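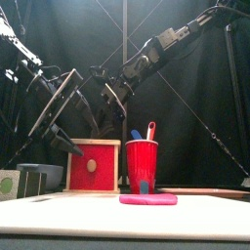 Slide 1. Both arms over the table, left gripper near the red box, right one above the cup.

**Speaker notes: two arms in a shared shop**
Ultside open evening, February. Slot starts 7:40 pm.

(Wait for the lights. Say hello, say name.)

I'm Asif Chaudhry. I've had bench space at Ultside for a while, and most of it is now taken up by this build. Naheed Gondal did the wiring. Hagos Shiferaw wrote most of the control code. We call the pair Marnatus, after a typo in the first repo.

## The table

- White top, black fabric behind it. We tried the bare shop wall first and the camera picked up every person walking past.
- The objects stay up for the whole talk, so point at them: red box with the round knob, red cup with the utensils in it, pink cloth in front.
- The knob is a good target. The cloth is a bad one. Come back to this under "Grasping."

## The arms

- Two arms, one from each side, grippers meeting in the middle.
- Each gripper is a parallel jaw. Two fingers, straight open and close.
- Point out the cables along the links. Naheed redid these twice. The first time, the loops were too short and pulled tight when the arm reached the far side of the table. The second time, they were long enough to snag on the other arm.
- If someone asks about cost: $1,526 for everything, both arms, not counting the table. The spreadsheet is on the Ultside drive under Gilani, the old name for the project.

## Keeping them apart

This is the part that took longest. Slow down here.

- Both arms can reach the center of the table. So they can hit each other.
- First version: a line down the middle, neither arm crosses it. Safe, but then you can't pass anything from one side to the other.
- Current version: the middle is a shared zone. One arm asks for it, gets it, and the other stays outside until it's released.
- Hagos set the minimum gap between grippers at 70 mm. We tried smaller. We broke a finger and went back.
- The stop button cuts motor power to both. One button, on the front of the bench. Don't put it behind the bench.

## Grasping

- We logged 766 tries with the knob and the cloth before we changed anything. Most of the failures were the cloth.
- Knob: come in from the side at an angle, close, pull. The angle matters more than the speed.
- Cloth: the fingers slide over it unless they press into the table first. Ona Rozīte suggested softer fingertips. She is printing a set now.
- Utensils in the cup: fine if you lift straight up. Any tilt and the cup comes too.

(If running late, skip to "If you want to build one.")

## If you want to build one

1. Build one arm first. Get it boring before you start the second.
2. Bolt everything down, then check the bolts after a week.
3. Label both ends of every cable.
4. Keep the log from day one, even if it's a text file.

Parts list and code are in the Virier folder. Junaid Bangash can give you access, he's by the laser cutter tonight.

Questions until 8:05, then the room goes to the next group.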